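Wurkard Shared Workroom
Frequently Asked Questions

Last tidied up in September. The FAQ, we mean. The workroom gets tidied daily.

What is Wurkard?

A large room with tables in it, which you rent by the hour, the day or the month. People come to sew, draft, sort seeds, build dollhouses, do their taxes and finish the quilt they promised someone two birthdays ago. We supply light, heat, chairs, outlets and a sink. You supply the project and whatever optimism it requires.

Where are you?

509 Sollon Street, second floor, above the Wróbel bakery. The entrance is the green door to the left of the bakery window. If you smell rye bread you are close. If you are holding rye bread you went in the wrong door, but it was a good mistake and you should bring the bread up with you. Crumbs are covered further down this page.

How do I book a table?

Through Betel, our booking page. Pick a table, pick your hours, pay, and a door code arrives by email. Betel will log you out if you stare at it for more than a few minutes. We have complained about this. Please book before you come up, even if you can see through the glass that there's room.

How much does it cost?

Seven dollars an hour, or $104 for a month of unlimited hours between 8 a.m. and 10 p.m. People who come twice a week for an afternoon usually do better on the monthly rate. People who buy the monthly rate in a burst of resolve and then come once are also very important to our finances.

Do I need to bring my own table?

No. We have been asked this more than once, so it goes in. All tables are included, they stay where they are, and they are the right height for sitting or for leaning on while you reconsider things.
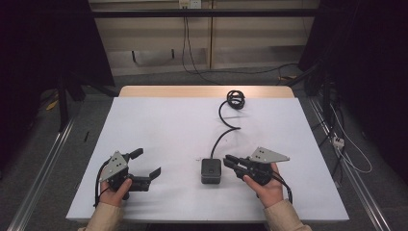

White top, light wood along the far side.

Can I choose which table I get?

Yes, the floor plan on the booking page has them numbered. The window tables go first. The ones by the sink go second, mostly to painters. Table 7 is next to the radiator and has a devoted following from November on, then is abandoned like a dog park in the rain come May.

Can I leave my project out overnight?

Only on the monthly plan, and only on the shelves at the back. A tabletop is yours until your booking ends, at which point it becomes somebody else's. If you leave things on it, we will move them to the shelves with great care and no understanding of what order they were in. Jigsaw puzzlers, please read that sentence again.

Is glue allowed? Paint? Dye?

White glue, water-based paint and ink are fine. Spray anything is not, including the kind labeled "low odor," a phrase we have come to regard as humor. Dyeing happens in the sink or at home. Hot glue guns must stand on something that isn't the table. 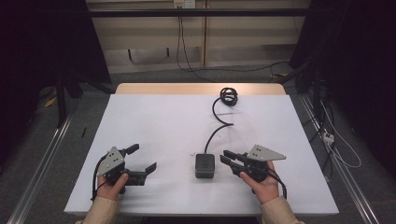
Cover the tabletop before you start anything that drips, smears or gets cut with a knife. We keep a roll of white paper and a stack of large boards by the door, and both are free to use. Get the biggest piece that will lie flat. The white sheet in the photo covers most of its table and leaves just a strip of the light wood showing along the far edge, and that's about what we hope for from you. Fold used paper into the blue bin. Boards go back on the stack unless they have become art, in which case take them home.

What if I damage a table?

Tell us. A small nick costs nothing and will join its friends. Anything we have to sand or replace gets billed at what it costs us, with a receipt. The people who tell us right away are treated kindly. The people who put a coffee mug over it and leave get a slightly cooler email.

What tools do you have?

Two sewing machines, an iron, a paper trimmer, cutting mats, metal rulers and a drawer labeled SCISSORS that contains mostly tape. The good fabric scissors are kept at the front desk. You may borrow them for fabric. You may not borrow them for cardboard, however thin you say it is.

Can I bring my own equipment?

Yes, as long as it fits on your table, plugs into an ordinary outlet and doesn't drown out the radio. Keep cords off the walkway. If you aren't sure how loud your thing is, turn it on in your kitchen and try to hold a phone call.

Is there a radio?

There is. It stays on one station at one volume. This arrangement was reached after a difficult winter and we won't be reopening it.

Can I eat at my table?

Food that can be eaten with one hand and leaves no evidence, yes. Soup, no. Anything from the bakery has poppy seeds on it, and poppy seeds travel. There is a small lunch counter near the coats with a dustpan hanging beside it as a hint.

Can I bring a child?

Ages eight and up, at your own table, on your own booking. Children tend to be better than adults at putting caps back on markers.

Is the room accessible?

There is an elevator behind the stairs. It is slow but dependable. Two tables adjust in height with a crank; pick "adjustable" when you book and we'll set it before you arrive.

How do I cancel?

Up to 7 p.m. the evening before, for a full refund. After that you get credit toward another visit. Monthly plans can be stopped any time from your account page, under the heading "Plan," then "Change," then a gray link that Betel seems to feel shy about.

What does "Wurkard" mean?

It's how the sign painter spelled it. We liked the lettering.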